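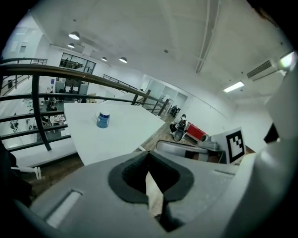 Features > Work & Home > Offices

Mezzanines have been sold to small companies as a cure for almost everything. Move a table upstairs, the pitch goes, and people will drift up with a drink, talk to someone from another department and come back down with an idea. I have my doubts. Last March I spent most of a morning on the upper level at Dollberg, which rents two floors in Vavasthorpe, and what I mostly found up there was a white tabletop with a rounded edge and a blue mug with a white handle standing on it. Through the railing you look straight down on the desks, where the work gets done.

The firm paid 3000 dollars for its upstairs furniture, stools included. The seller was Coelho, whose catalog calls this sort of thing a "landing table" and gives it four pages. The curve is supposed to be friendly. Perhaps it is. It also means there is no good place to put a laptop, and if two people sit down with papers, one of them ends up with a corner of the page hanging in the air.

I asked around about how often the table gets used. The answers were polite. One woman takes phone calls there. A man from accounts said he liked it at four in the afternoon, when the lower floor gets loud, though the noise comes up through the bars just the same. Several people said they left their coffee on it and forgot about it – that I can believe.

Then there is the railing. Dark metal with a wooden handrail looks handsome, and I'm glad it wasn't glass, which would need wiping every week. But open bars work both ways. Anyone at a desk below can be watched by anyone with a drink, and the people I spoke to had all noticed. Two had turned their chairs.

Rodholm, which fits out offices along the same street, will sell you a rival version: a straight-sided table at 1376 dollars, with a screen that clips to the rail for another 293. I tried it in the showroom. It was steadier, it held my notebook and my elbows, and the screen rattled whenever a truck went by.

My advice to anyone shopping for an upstairs corner is to borrow a plain table first and leave it there for a month. If people sit down at it, buy a nicer one. If all it collects is cups, put a shelf by the stairs and keep the money.

Last updated: March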